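Pre-session checks and operating rules for hand-held gripper recording

Applies to: all operators and station leads using the Leseo hand-held gripper
Revised: 16th May
Maintained by: Josué Nogueira, Natirton site

This page covers the steps an operator follows before, during and after a recording session with the hand-held gripper. It replaces the short checklist that used to be taped inside the tool case. Assembly, firmware and battery service are covered in the bench manual and are not repeated.

Before you start

You need the gripper, its charging cable, a lint-free cloth, the printed marker on its stand, and the station log. If you are working at the Terkuddale site, the log is a shared spreadsheet. At Natirton it is still on paper.

Operators must have signed the site safety sheet. A signature at one site does not carry over to the other.

Step 1. Inspect the tool

Hold the gripper with the fingers pointing away from you. Check the grip pads on both fingers. The pads should sit flat against the finger along their full length, with no lifted corners. Replace pads as a pair. A new pad facing a worn one closes off center, and the error is hard to find later in the data.

Check the vent grilles on the top of the housing. Wipe them with the dry cloth. Do not use compressed air on the grilles, which pushes dust toward the board. Do not put tape or labels over them.

Squeeze and release the trigger several times. The fingers should travel smoothly and return to the same open position every time. If they stick, tag the tool and take another one. Operators do not open the housing at the station.

Clean the lens last, after you have finished touching everything else.

Step 2. Set up the station

Place the marker where the lens can find it from the normal starting position. It may be tilted, but it must be fixed to a rigid support and must not move during the session. Bumping the marker ends the recording. Stop, log it, and start a new file.

Set out only the objects on the task sheet, plus any background items the sheet allows. Household and snack tasks permit ordinary clutter, and clear or crinkled packaging is allowed unless the sheet says otherwise. Note it in the log, as transparent plastic makes trouble for both depth estimates and automatic labeling. The same applies to water bottles.

Glass needs more care than anything else in the room. A window wall next to the work table will return reflections of people's legs, chairs and the table itself. Before recording, look toward the glass from tool height and decide whether the reflections are acceptable for the task. If they are not, turn the table or move to another station. Blinds and cardboard may be used. Sprays and films on the glass may not.

Keep loose cables off the work surface. Where a cable has to hang near the table, keep it out of the path of the tool.

Step 3. Lighting

Turn on all ceiling lights in the work area and leave them on until the session ends. Do not mix sessions with the lights on and off under one session number. Where the station gets daylight, record the start time and the weather in one word (clear, overcast, rain). From November on, the Natirton stations lose usable daylight early, and sessions booked for late afternoon should be planned for artificial light alone.

Step 4. People in view

The lens on this tool is very wide. It takes in the ceiling, the far wall and often the operator's own head and shoulder. Assume that anyone in the room may be recorded.

The following rules apply:

Everyone in the room must have a signed consent form on file before the first recording.
A person without a form waits outside the work area until the file is closed.
Post the recording notice at each entrance.
Put away badges, phone screens and papers with names on them.
A face mask does not replace consent. A masked person is still treated as identifiable.
People passing through in the background count as people in view, including those facing away from the tool. 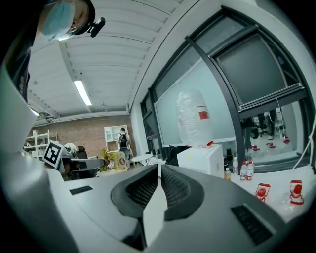 Station with marker, inflated plastic bag and bottles; one person close to the tool and another in the background.

Bags and outerwear should be stored on the shelving and not on chairs near the table. This is a recommendation at present. Teixeira, our contract reviewer, has asked for it to become a rule, and the next revision will probably make it one.

Step 5. Starting position and first file

Bring the tool to the starting position and hold it still for 3 seconds with the fingers open. Open and close the fingers fully 2 times, then begin the task. The still period and the two closures are used to align the finger signal with the video. Files without them are rejected at import.

Play back the first file before making a second one. Check that the marker is sharp, that both fingertips are visible, and that the area beyond the fingers is not blown out by a lamp or a window. Correct the station now if needed. A correction made halfway through a session requires a new session number.

Step 6. During the session

Move at the speed you would use with your own hand, or slightly slower. Do not shake or tap the tool to free an object. Open the fingers and set the object down.

Approach thin plastic from the side with the stiffer edge - usually a seal or a label. Inflated bags should be gripped lightly and never squeezed to check firmness. Grip bottles below the label where the task sheet allows it.

Take a break after every 20 files. Set the tool on the table with the fingers open and nothing between the pads. A tool left closed for long periods wears a flat spot in the pad texture.

If the housing feels hot to the hand, stop and log the tool number. Let it cool on an open surface. Do not return it to the case.

Step 7. Closing the session

Stop the last file before you put the tool down. Copy the files to the station drive and compare the file count with the log. The two numbers must match, including failed attempts. Failed attempts are kept and marked "F". Operators do not delete files for any reason, and requests for deletion from a person in view go to the station lead the same day.

Return the objects to their bins. Discard any package that has opened or leaked, and write the replacement on the supply list.

Common log entries and what to do

"Marker lost" - Reposition the marker or the table. Check for glare on the print.

"Finger signal flat" - The trigger was not fully released at the start. Repeat Step 5.

"Extra person" - Check the consent folder. If there is no form, mark the file "H" (hold) and inform the lead.

"Count mismatch" - Do not clear the tool memory. Copy again to a new folder and compare.

The last review covered 186 held files. Most carried the "Extra person" entry, and most of those came from stations where the notice had been posted at one entrance only.

Questions about the page go to Josué Nogueira. Tool faults go to the bench, with the tool number and the session number on the tag.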